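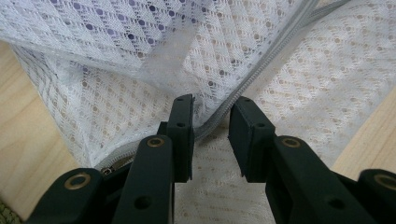 Según Anju Rajput, la malla fina protege la prenda pero estropea el cierre: los dientes se enganchan en el propio tejido y la bolsa acaba abierta a mitad del lavado. Su observación, recogida en las entrevistas previas, motivó la separación entre cierre y tejido que se adopta en este apartado.

Anju Rajput — Uvport, diciembre

3.2. Manejo de bolsas de malla sobre superficie plana

Se consideraron bolsas blancas de red fina con cremallera, de uso doméstico, extendidas sobre una mesa de madera clara. El protocolo distingue tres operaciones: alisado, apertura y plegado. En el alisado se registró la presencia de capas superpuestas, dado que un pliegue sobre la cremallera modifica el recorrido del tirador. La serie comprende 300 ensayos, repartidos entre los hogares de Brollau y los de Frade, con un máximo de 20 ensayos por sesión.

La figura 4 muestra la disposición de trabajo, con la bolsa extendida a la derecha de una cesta trenzada de color verde oliva.
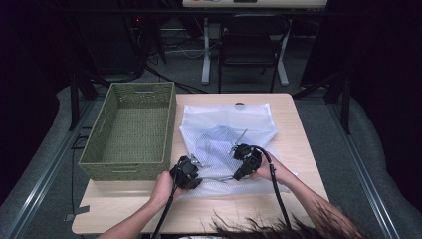

Figura 4. Bolsa de malla y cesta sobre la mesa.

El plegado se dio por válido cuando los bordes opuestos coincidían sin tensar la red. En 51 ensayos fue necesario repetir el alisado antes de plegar; de ellos, 29 correspondían a bolsas con la cremallera cubierta por una capa suelta. Los restantes presentaban arrugas en el contorno — sin afectar al cierre — y se analizan en el apartado 3.3. La cesta se mantuvo en posición fija durante cada sesión, y las bolsas se depositaron en ella una vez plegadas, con la cremallera hacia arriba.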